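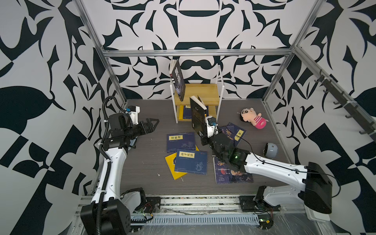 À quel moment faut-il trier les livres d'une maison ?
Le plus simple est de le faire avant un achat d'étagère, quand on sait encore ce qui déborde et ce qui manque de place.

Trier ses livres, par où commencer

Publié le 10/09/2024

À la rentrée, les bouquinistes de Zatden voient arriver les cartons. Les familles rangent les chambres, les manuels de l'année passée ne servent plus, et les romans de l'été s'empilent sur les tables de nuit. Zlatko Hoxha tient la librairie d'occasion Buzatu, près de la gare, et il reprend des livres toute l'année. Septembre est son mois le plus chargé, avec mars.

« Les gens commencent presque toujours par les livres qu'ils aiment, et ils s'arrêtent là », dit-il. Il conseille de sortir d'abord les doublons, les guides de voyage périmés et les modes d'emploi glissés entre deux romans. Ce premier tri se fait sans ouvrir un seul volume. Il libère souvent une planche entière.

Vient ensuite la question du classement. L'ordre alphabétique convient aux grandes collections, moins aux petites, où il sépare des ouvrages que l'on consulte ensemble. Les livres de cuisine gagnent à rester près de la cuisine, les dictionnaires près du bureau. Pour les enfants, une étagère basse suffit, à condition de la revoir deux fois par an – les goûts changent vite à cet âge.

La lumière compte aussi. Un dos exposé plein sud pâlit en quelques étés, et le papier bon marché jaunit plus vite encore. Les caves sont à éviter, les greniers mal isolés également. Sorin Bratu, relieur à Uveden, reçoit chaque printemps des volumes gondolés après un hiver dans un garage. Il en sauve une partie, mais une réparation demande plus de six heures quand la couture a lâché, et le prix dépasse alors celui d'un exemplaire neuf.

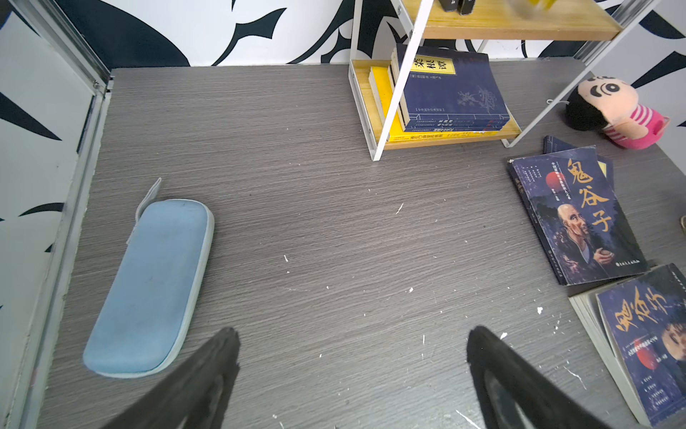 Que faire des livres que personne ne reprend ?
Les volumes abîmés ou dépassés vont au recyclage du papier, une fois retirées les couvertures rigides et les pochettes en plastique.

Pour les autres, les solutions ne manquent pas. Les boîtes à livres acceptent les romans en bon état, mais débordent vite d'encyclopédies incomplètes. La bibliothèque d'Uveden prend les dons sur rendez-vous et refuse les manuels scolaires. Chez Buzatu, un poche courant part à deux euros et les beaux livres à partir de neuf. La reprise se fait en bons d'achat, valables six mois.

La vente en ligne demande davantage de patience. Sur Plallex, un site de petites annonces entre lecteurs, les lots par auteur ou par série trouvent plus facilement preneur que les titres isolés. Il faut indiquer l'édition, signaler les annotations et penser au poids du colis – les frais d'envoi font renoncer beaucoup d'acheteurs.

Reste le carton des indécis. Zlatko Hoxha propose de le fermer, d'y inscrire la date et de le ranger à portée de main. Si l'on va y chercher un livre, celui-ci retrouve sa place sur l'étagère. Le reste peut partir au tri suivant, en mars.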